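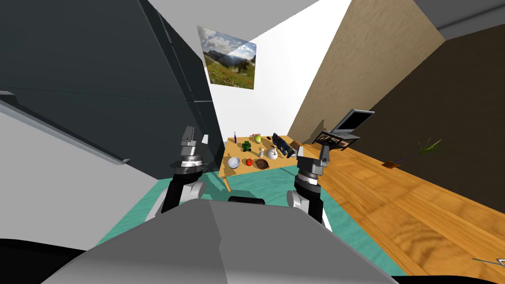
Kitchen room in the sim, view over the torso, both grippers open.

Home | Notebook | Team | Parts list | Contact

Robotics club notebook, February, 4:15 pm

We have a kitchen! The Grondulholm room loads with the teal carpet, the fridge, the meadow picture on the wall and a table full of stuff, and both arms come up where they should. Big day after all the fiddling with Bassey (our arm controller, for anyone new reading this).

Task for the Pliltach round is still tidy-the-table. Bowl first, front left corner, then the tomato beside it. I want to leave the frying pan until later because the short handle makes the grasp planner pick silly angles, and the teapot is in the middle of everything so it's a bad one to start on.

Ran 16 tries on the tomato with the left arm. Best run so far took 3,871 steps, most of it wasted on the approach — the arm swings wide, stops, thinks, and swings back. Cutting the waypoints down to 3 made it much smoother and I may have cheered a bit loudly.

Things to fix:
- bowl sits tilted at the start, check its spawn height
- plant over by the dark wall looks like it's on its side, same check
- salt shaker is very close to the teapot, try the narrow grasp
- drill is lying down at the back right, can the right arm reach it without clipping the block? Try a high approach
- grey gripper on grey torso is hard to make out, could we change the torso colour?

The Brernetri branch is old, please pull from Brernetti (double t, one r after the e... I've typed it wrong all week). Seeds are in the shared folder, 2 of them are duplicates so skip those.

Next session: both arms at once on the bowl. Can't wait to see that one go!

2 comments | 3 shares

Contact the club | © Grondulholm Student Robotics | Back to top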